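Budget for a small picking cell – what do people forget?

Asked in Equipment and Workshop, May
Tags: robot arm, budget, spare parts

Hello all. I am preparing the equipment request for our workshop for the next financial year. We have one arm already, with a Skarnow gripper, and we use it for picking mixed objects from a divided box. My manager wants a second station the same as the first. I have a quote from Fluline for the arm and controller, so this part is clear for me. The part which is not clear is everything else.

For the first station I was not here, and the person who bought the small things did not keep the receipts. So I must make the list from looking at what is on the table.

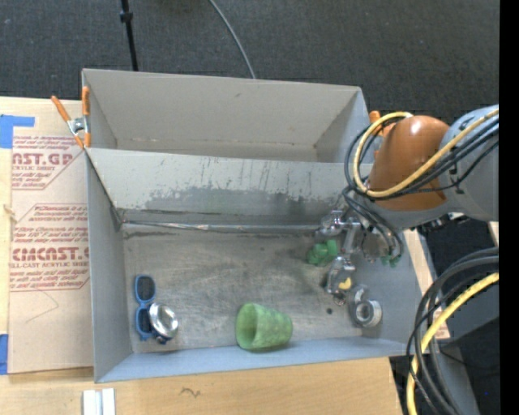
My limit for the small things is $800, and this must cover the box, fixing, cables, protection for the table and the test objects. I think the objects cost nearly nothing, but I am not sure for the others. The box is held at the sides by orange-handled clamps, and I don't know if I should plan the same for the second station or pay for proper brackets. Also the floor of the box is already scuffed and the divider has dark stains. Should I put a replacement box in the first year, or is it too careful?

Thank you for any advice, also if it is only a rough price.

Amerley Bonsu

3 answers

Answer 1 (marked as helpful)

Keep the clamps. We paid a fabricator for brackets on our station and then moved the box after 7 weeks, so the brackets are now in a drawer. Good clamps are cheap and you can reuse them anywhere.

For the box, yes, order two at the beginning. The scuffs by themselves are not a problem for us, but if you use a camera to find the objects, a dark patch can confuse it, and then you lose a day before you understand why. Paint is a false saving, it comes off.

What I would put higher on the list is cables. Your cables go in big loose curves beside the arm and down to the gripper. Ours were like this also and one was caught on the wall of the bin. A spare gripper cable from Lemora was $23 when we bought it, but delivery to Perth took longer than I like to remember. Buy two spares and a bag of hook-and-loop ties. I would divide your money so: $600 for box, spares and cables, and the rest stays free until the station is running. You will find something to spend it on – everyone does.

Answer 2

just get a plastic tub from the hardware store

Answer 3

I agree with most of the first answer, but please check with your finance people if fingertips and pads for the gripper count as small things or as part of the arm. In our place they were "consumables" and came from a different budget, so we had more room than we thought. Wibisono sells pads in packs and gives a discount if you order them together with the gripper, but you have to ask for it, it is not on the website.

For the table protection, anything flat which you have left over will do. I would not give it its own line.

Comment from Amerley Bonsu on Answer 3: Thank you, I did not think about this. I have asked finance and I wait for the reply. The spare cables are already in the list.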